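Pince portative Hastine – LISEZMOI

Carnet d'entretien et de réglage, version avril

Salut ! Si vous lisez ceci, c'est que vous avez récupéré une des pinces à main Hastine, ou que vous travaillez sur le jeu de données Pastesgate et que vous vous demandez pourquoi les doigts n'ont pas tout à fait la même ouverture d'une série à l'autre. Je note tout ici au fur et à mesure, un peu en vrac (désolée pour l'ordre, je complète quand j'ai cinq minutes).

Ce que contient le dossier

Le dépôt rassemble 1249 séquences, dont 243 dans la série « bijoux ». Le reste, c'est de la vaisselle, du linge et de la papeterie. Les réglages de la pince sont dans reglages.txt, un bloc par série. Si un bloc manque, prenez celui de la série précédente, je ne l'ai recopié que quand je changeais quelque chose.

La série bijoux

C'est ma préférée, et de loin la plus pénible à régler ! Un bracelet de perles, ça roule, ça glisse, ça se plie en deux au dernier moment. Tout se joue sur les patins bleus au bout des doigts : s'ils ne se font pas bien face, on pince une perle sur deux et le reste file. Le couvre-lit en relief n'aide pas non plus, parce qu'un patin réglé trop bas accroche le tissu avant de toucher le bijou. 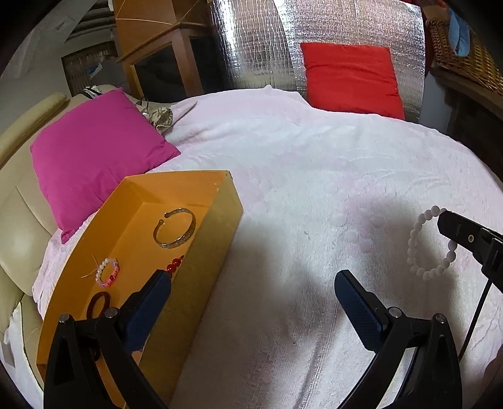

Les bracelets, la boîte orange et le couvre-lit blanc de la série bijoux

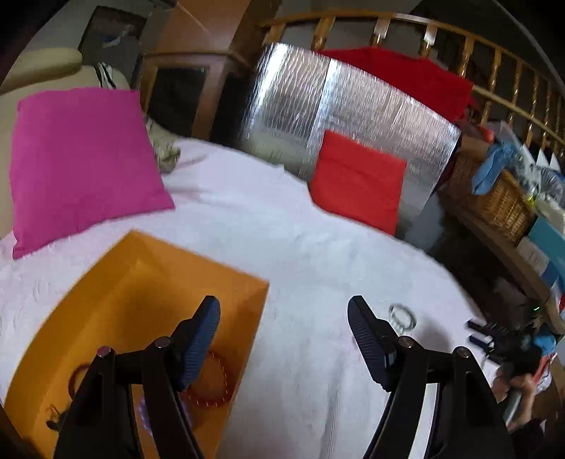

Temps de lecture : 3 minutes

Avant chaque session

Je fais toujours la même petite routine, doigts grands ouverts, pince posée à plat :

1. Vérifier les axes métalliques des deux doigts. On appuie dessus avec le pouce, rien ne doit bouger.
2. Passer un chiffon sec sur les patins. Les peluches se logent dans la texture et après, adieu l'adhérence.
3. Fermer lentement, à vide, trois fois. Les deux patins doivent se toucher sur toute leur longueur.
4. Rouvrir à fond et noter la valeur d'ouverture. Chez moi, c'est 410 dans le fichier de réglages. Si vous lisez autre chose, refaites le zéro.

Pour le zéro, fermez la pince, maintenez la gâchette et lancez zero.py. Le script attend que la valeur se stabilise, donc ne bougez plus la main – je sais, c'est long.

Les patins

Je les change toutes les 1000 fermetures, même s'ils ont l'air encore bons. Le compteur est dans le journal, à la ligne « cycles ». J'ai essayé de pousser plus loin pour la série linge et je l'ai regretté : le bord du patin gauche s'était arrondi et les tissus fins s'échappaient un coup sur deux.

Pour le remplacement, décollez l'ancien patin en partant de la pointe, grattez bien la colle, puis posez le neuf en l'alignant sur la face intérieure du doigt. Laissez reposer une nuit. Les patins de rechange viennent de chez Rautiainen. Ceux de Rullham se montent aussi, mais ils sont un peu plus épais, et il faut refaire le zéro après (je l'ai oublié une fois, toute une série à jeter...).

Si ça coince

Un doigt plus lent que l'autre : presque toujours un axe trop serré. Desserrez d'un quart de tour, refermez à vide, recommencez si besoin.

Un petit claquement à la fermeture : regardez s'il n'y a pas une perle ou un bout de fil dans l'articulation. Ça m'est arrivé avec un vieux collier, j'ai mis tout un dimanche à trouver !

L'ouverture qui dérive en cours de session : contrôlez le câble, puis la batterie. Notez l'heure dans le journal, que je puisse recaler les séquences concernées.

À faire

Réécrire zero.py pour qu'il prévienne quand la main bouge. Ajouter le type de patin dans chaque bloc de reglages.txt. Retrouver la petite clé du kit Hastine, en attendant j'utilise celle de mon vélo et elle marche très bien.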